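Trosden publie la version 24 de son planificateur de trajectoires Clekik

La société Trosden a mis en ligne en juillet la version 24 de Clekik, sa pile logicielle de planification et de commande pour bras à sept axes. La mise à jour porte sur la manipulation de textiles en milieu domestique, un domaine où la géométrie de l'objet change à chaque prise et où les modèles de collision rigides donnent de mauvais résultats.

Le changement principal concerne la représentation du tissu. Clekik le traitait jusqu'ici comme un volume englobant fixe attaché à la pince. La nouvelle version maintient un nuage de 157 points, mis à jour à partir des caméras de profondeur, et le transmet au planificateur à chaque cycle.
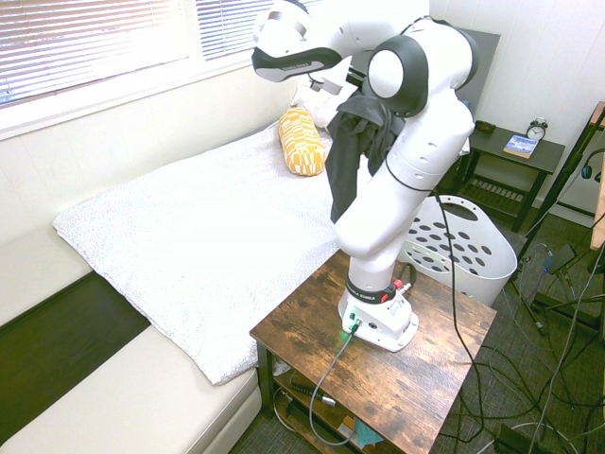 Le cycle de replanification passe à 80 ms sur la machine de référence de l'éditeur. La boucle de commande bas niveau reste séparée : elle suit la dernière trajectoire valide tant que la suivante n'a pas passé le contrôle de collision. Un tissu qui touche un segment du bras ne déclenche plus d'arrêt — le contact est classé comme souple et seul le couple mesuré est surveillé. Le seuil se règle par articulation.

Gramham, qui intègre Clekik dans ses propres outils, indique que le nombre d'arrêts intempestifs a baissé de presque 55 % sur sa série d'essais en chambre, avec un vêtement posé sur un lit et un panier à linge à proximité. La société n'a pas publié le détail du protocole. Les échecs restants viennent surtout de la perception, en particulier des tissus sombres en contre-jour, mal segmentés quand la fenêtre occupe une grande part de l'image.
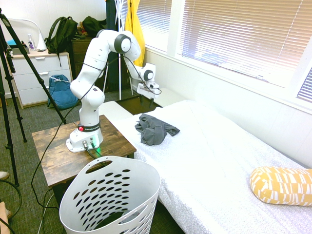 Compatibilité et disponibilité

Les fichiers de configuration antérieurs doivent être convertis avec l'utilitaire fourni. Le format des journaux ne change pas. Le greffon de visualisation Prins n'affiche pas encore le nuage de points du tissu — un correctif est annoncé, sans date.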